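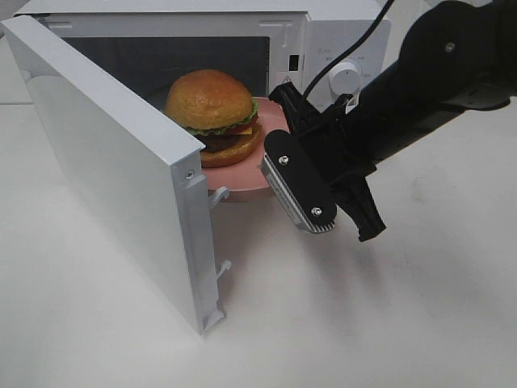 Page last changed: March

Trurkatbridge > Company > About us

Print this page | E-mail this page

About Cedow

Cedow is an artist management and music production company with its offices and rehearsal rooms in Trurkatbridge. The company represents singers, vocal groups and a small number of actors, and looks after their recordings, concert appearances and broadcast work. At present 38 performers are under contract, supported by a permanent staff of 47.

The company began as a vocal training studio. Its first group, Bivomance, was formed from pupils of the evening classes and remains with us today. The group has released seven albums under the Cedow name, the most recent of which was recorded entirely in our own studio.

Our work

Management is handled by four teams, each responsible for its own list of artists. A team arranges schedules, travel, press interviews and rehearsal time, and is the first point of contact for broadcasters and promoters. Contracts are reviewed every year with the artist, who may bring an independent adviser to the meeting.

Recordings are issued through Awad, our in-house label. Awad also publishes songs by outside writers and accepts demo recordings in March and September. Material sent at other times is kept until the next reading period - it is not returned.

Training

New performers follow a programme of singing, dance, languages and stage practice. Those under school-leaving age attend in the late afternoon only, and the building closes to them at 7 p.m. Accommodation can be provided for trainees whose families live outside the district. Meals are available to all trainees and staff on the ground floor.

Auditions and visits

Open auditions are held in Trurkatbridge each spring. Applicants should prepare one song without accompaniment and bring proof of age. The offices are not open to the public, and gifts or letters for artists should be sent by post - items left at reception cannot be passed on.

Print this page | E-mail this page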